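Conjunto Skolleck de pinças de mão - o que vem na caixa e o que nos deixou dúvidas

A Granetti passou a distribuir em novembro o conjunto Skolleck, um par de pinças manuais para gravar demonstrações de tarefas de bancada. O preço de tabela é de 2955 euros, sem IVA. O fabricante fala em "dados prontos a treinar no primeiro dia". Nós ficámos com um conjunto durante 3 semanas e não chegámos lá no primeiro dia, nem no segundo.

Inclui as duas pinças, as placas de fixação, um carregador e a licença do programa de gravação. O suporte de parede Erkberg vende-se à parte e, para quem trabalha sempre na mesma bancada, faz falta.

A autonomia anunciada é de até 30 horas. Só nos aproximámos disso com as pinças quase sempre paradas. Os 2000 ciclos de abertura e fecho garantidos para os dedos parecem-nos pouco para um produto deste preço, e a Granetti não soube dizer quanto custa o jogo de substituição. Quem já tem as pinças Bassi pode aproveitar os dedos antigos, com um adaptador que também se paga.

O programa exporta bem, mas obriga a repetir a calibração sempre que se troca uma placa. O manual dedica a isto meia página, mal traduzida.

Recomendamos pedir uma demonstração antes de encomendar - e levar os vossos próprios objetos. Os do catálogo são cubos e cilindros, que qualquer pinça segura.

O trabalho a duas mãos é o principal argumento de venda do Skolleck, e é também onde temos mais reservas. Segurar um copo com tampa acima da mesa com a pinça direita, enquanto a esquerda fica junto ao tampo, é um gesto simples de mostrar a um cliente. Arrumar uma prateleira inteira sem bater com as placas em nada já pede outra paciência, e sobre isso o folheto não diz uma palavra. 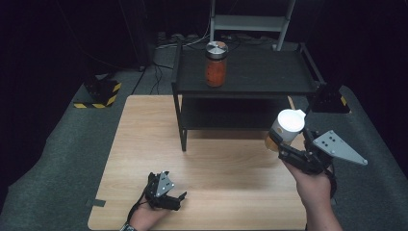 Contacto: formulário de apoio comercial | © Granetti, todos os direitos reservados | Voltar ao topo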